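Clundalby pilot – was there ever a different theme song?

sasgate_fan70
The wiki says the Clundalby pilot had a longer opening song with an extra verse about the lighthouse. Source is "seen on an old promo." Has anyone here heard it?

Plameo
No, and I doubt it exists. That line was added in October by an account with one edit. I own the Sasgate discs and the promos on them all use the normal song.

tinlid
I remember the verse. It came right before Butt the goat falls off the pier.

Plameo
You remember it from the storybook. The same rhyme is printed in there.

tinlid
I never had the storybook – and I can still hum it.

mossy1393
Humming isn't a source. Sadia Jatoi has a site with 400 episode summaries and she lists one song for the pilot, the short one.

sasgate_fan70
Her summary was written from the rerun though, she says so on the page. Reruns had a trimmed opening.

Plameo
Trimmed by a few seconds. You don't fit a verse in that. I'd bet 1000 forum points it's a mix-up.

tinlid
I'll go through my tapes. Leave the wiki line alone until then.

mossy1393
It should have a "citation needed" on it either way. Adding one now.
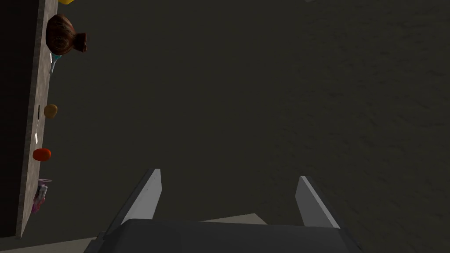
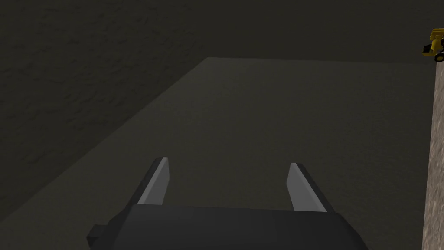
Two renders, gripper open in both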